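Trevwood Chapel's handwritten tune books are all indexed. ALL of them. I typed the last line at ten to midnight and then had to walk round the garden because I was too pleased to sit down. A thread, and it's a long one, sorry/not sorry.

For anyone new: the chapel has 36 manuscript books of hymn tunes, kept by the choir from its earliest days. Melody and bass mostly, sometimes four parts, sometimes just a tune with the first line of the words squeezed in underneath.

No contents pages. No page numbers in most of them. If you wanted a particular tune you had to know which book it was in, and the people who knew that were mostly in their eighties.

Rohani Nasution (chapel organist, and the person who got me into this) used to find things by the colour of the spine. "It's in the green one with the tea on it." There are four green ones with tea on.

Final count is 3,114 entries. That includes repeats, because the same favourites got copied out again and again as books fell to bits. Every repeat is slightly different and I love them for it.

Best example: one tune called KIDINE turns up in 14 of the books. In the oldest copy it's in three-time and rather stately. By the last one it's in four, a tone lower, and someone has written "NOT TOO SLOW" across the top in pencil, underlined twice.

I sang the early one and the late one back to back in the kitchen and they feel like different hymns. The late one bounces! It would go brilliantly with a harvest text.

Also, who was Kidine? A place? A surname? A house? The local tunes are often named after farms, and I've been through every old map I can get my hands on with no luck. If this rings a bell with anybody PLEASE shout.

Kam-wah Hsu has a theory that it's a misspelling that stuck. Kam-wah reads old handwriting for a living and has been so patient with my 11pm messages asking "is this an n or a u".

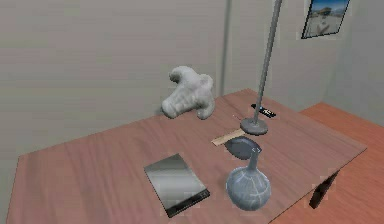
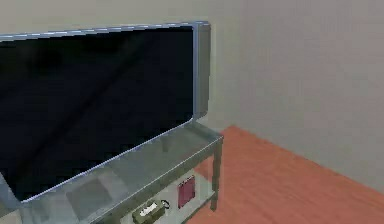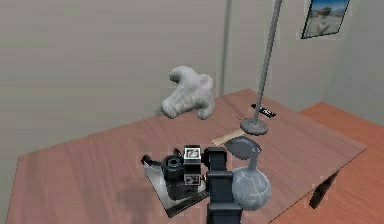
Right, the copyists. You get to know them by their clefs. I've got 7 different hands sorted out and only two of them ever signed anything, so the rest have nicknames in my notes. Swan Neck has the most beautiful bass clefs you ever saw. Blotty does not.

Blotty is my favourite though. Blotty was in a hurry, couldn't rule a straight line, and has the best ear of the lot. Whenever Blotty changes a harmony it's an improvement. There's a minor chord in the third line of an Advent tune that made Rohani stop playing and say "oh, hello".

Little notes in the margins, a selection:

"Trebles flat again."
"Sung at the opening of the schoolroom, very full, windows open."
"Omit if Mr P. is preaching."
"Good."

Just "Good." On its own, next to a perfectly ordinary long metre tune. I think about that one a lot.

How the index works, as a few of you asked. Each tune has its name (if it's got one), metre, key, book, leaf, which hand, first line of words, and the first eight notes as numbers. The numbers are the magic bit. You can hum something, work out the numbers on your fingers and look it up.

We tried it at choir practice. Ilham Latuheru hummed a tune his gran used to sing and we had it in Book 22 within a couple of minutes. He went very quiet and then made us sing it three times.

I should say I don't read music especially well! I was a hymn-book-sharing, back-row alto when I began. You learn fast when you're copying out eight notes at a time over and over. If you've got a cupboard like this in your own church or chapel, you can do it, really you can.

Things I'd do differently: settle how you're spelling tune names on day one. Number the leaves before you do anything else, soft pencil, top right corner. Write down your decisions. I changed my mind on repeats halfway through and had to redo nine books.

What's next: Amirul Pattinasarany is setting a couple of dozen of the local tunes in clean print so the choir isn't squinting at photocopies. The first batch came through this week and KIDINE is on page one, both versions, facing each other.

And in July there's going to be a singing afternoon at the chapel. No audience, everybody sings, all parts welcome, cake. We'll do the tunes in book order so you can hear the place changing its mind as it goes along. Four o'clock finish so people can get the bus.

Kurniawati Wijaya is looking after the sheets and would like to know how many basses are coming. So would I. Basses, please come.

Index will go up as a plain spreadsheet once Kam-wah has checked the odd spellings. Free to anyone, do what you like with it, just tell me if you find a Kidine.

Oh, and the tune stuck in my head today is JUTANO, Book 9, Blotty's hand, common metre. Five flats. Worth it.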